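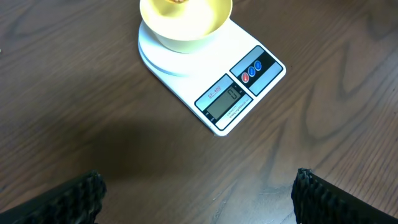 Un bol jaune pâle sur la balance de cuisine.

Accueil | Cuisine | Rangement | Linge | Atelier | Contact

Peser les légumes secs à la maison

J'achète les légumes secs en grand sac chez Lulley, au mois de janvier, et je les partage ensuite dans des bocaux. Avant, je mesurais avec une tasse. Le résultat changeait chaque fois, alors maintenant je pèse tout.

Posez la balance sur une surface bien plate et dure. Une nappe épaisse peut fausser le poids de quelques grammes. Mettez d'abord le bol vide, attendez que le chiffre ne bouge plus, puis appuyez sur la touche de tare. Si votre modèle s'éteint trop vite (ma vieille Moronix le faisait), notez le poids du bol au crayon sous le fond. Le mien fait 281 grammes.

Pour une personne, je compte 80 grammes de légumes secs, pesés crus. Pour les enfants, un peu moins.
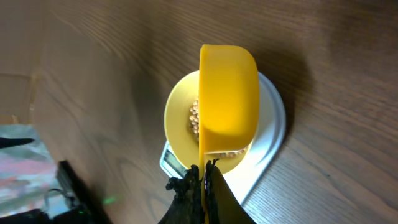
Petites légumineuses beiges, au fond du bol.

Triez avant de laver : on trouve parfois une petite pierre, même dans les bonnes marques. Les pois chiches demandent 8 heures de trempage - je les mets le soir, dans beaucoup d'eau froide. Les lentilles n'ont pas besoin de tremper.

Pour conserver, prenez des bocaux en verre bien secs et écrivez le mois d'achat sur l'étiquette. Les vieux pois restent durs, on peut les cuire longtemps sans beaucoup de succès. Une demi-cuillère de bicarbonate dans l'eau de trempage aide un peu.

Nettoyez la balance avec un chiffon à peine humide, jamais sous le robinet.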